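Clernora Facilities Support
Ticket: Desk organizer, shared table, Wurkville office
Category: Furniture and supplies
Priority: Low
Requested by: Yichen Kang
Handled by: Martim Fonseca
Status: Resolved

Issue reported
The requester states that the metal mesh letter tray unit on the shared white table rocks when papers are placed in it. The requester also asks where small items left on the table should be kept, as they are regularly mixed with incoming mail.

9:15 a.m. Ticket accepted. The requester was asked to remove all paper from the unit before inspection. 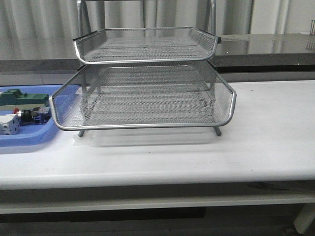 The rocking was reproduced by pressing on the front rim of the lowest tray. The tabletop was checked with a level and found to be true. The fault was traced to the side frame, which had been assembled with the fasteners on one side not fully tightened.

10:40 a.m. Fasteners tightened in two passes, with the unit standing on its feet. A test load of 100 sheets was placed in the lowest tray and left for 15 minutes. No movement was observed.

Small items are to be kept in the blue plastic tray assigned to the table. Paper is not to be stored in it. Staff at the Otell office follow the same arrangement. 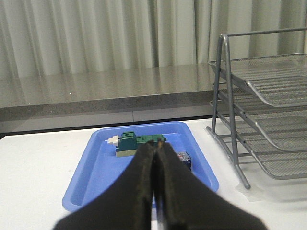 Blue tray with small items, including a green toy-like piece.

11:05 a.m. The requester reported that the tabletop marks easily. Staff are asked to lift the organizer when moving it and to clean the surface with a damp cloth only. Abrasive pads must not be used. A request for felt pads has been forwarded to Shi, the office supplier, under a separate ticket.

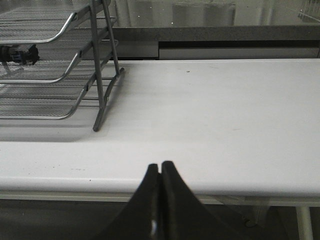

May the organizer be moved to another table?
Staff may move it within the same room, provided that the trays are emptied first and Facilities is notified of the new location.

Closed by M. Fonseca with the agreement of the requester. The ticket may be reopened within two weeks if the rocking returns.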